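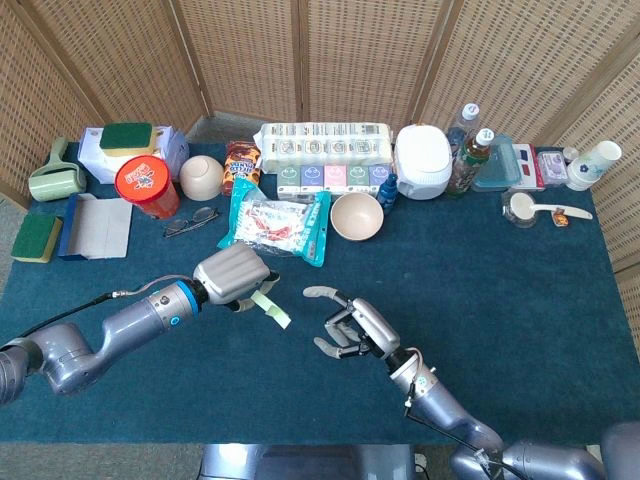 Hikia opens two-arm tabletop kit to small labs and workshops

Hikia began taking orders on Wednesday for a two-arm robot kit aimed at college labs, repair shops and small packing businesses that want to try handling everyday goods before paying for a full production cell.

The kit, sold under the name Flilta, comes with two jointed arms on a shared torso, a head camera, a control computer and a choice of end tools. Buyers can put a gripper on one side and a multi-fingered hand on the other, or order a matching pair. Tools can be swapped with a hex key, and the company says the software picks up the change at the next restart.

"Most of the people who called us last year already had a job in mind, and it was usually sorting or putting things away," said Melina Vlachopoulos, product manager at Hikia. "They wanted to see if a robot could deal with their own items on their own table. We built the package for that kind of trial."

Flilta is available by monthly rental or outright purchase. Rental starts at $3,263 a month with a minimum term of 4 months, and includes remote support on weekdays and one replacement gripper pad set. Delivery and setup cost an extra $800 inside the company's service area. A purchase price is given on request and depends on the tools chosen.

The software ships with a library of 302 household and office items, including sponges, cups, bowls, bottles, folders and small packs of tissues. Users can add their own items by guiding the arms through the motion by hand and then checking the recording on screen. Hikia said thin paper goods and clear plastic packaging still take more practice runs than boxes or bottles, and it advises new users to start with a plain, dark table covering.

Drikulside, a parts and supply reseller that had a kit on trial over the winter, has ordered one for its returns desk. Morfudd Prothero, who runs the desk, said setup took most of a morning and that staff were recording their own tasks by the end of the first week.

"The gripper side was easy to learn," Prothero said. "The hand takes longer. We kept the speed low for the first month and I would tell other people to do the same."

Prothero said she would like a longer power cable and clearer error messages. Vlachopoulos said new messages are due in the next software update. The company has not announced any change to the cable.

Service and spare parts will be handled by Michailidis, which also runs a one-day training class for new users. The class is included with purchased kits and can be added to a rental for a fee. Worn pads and fingers can be mailed in for replacement.

First deliveries are planned for April. Orders and demo visits can be booked through the Hikia sales office, which is open until 5 p.m.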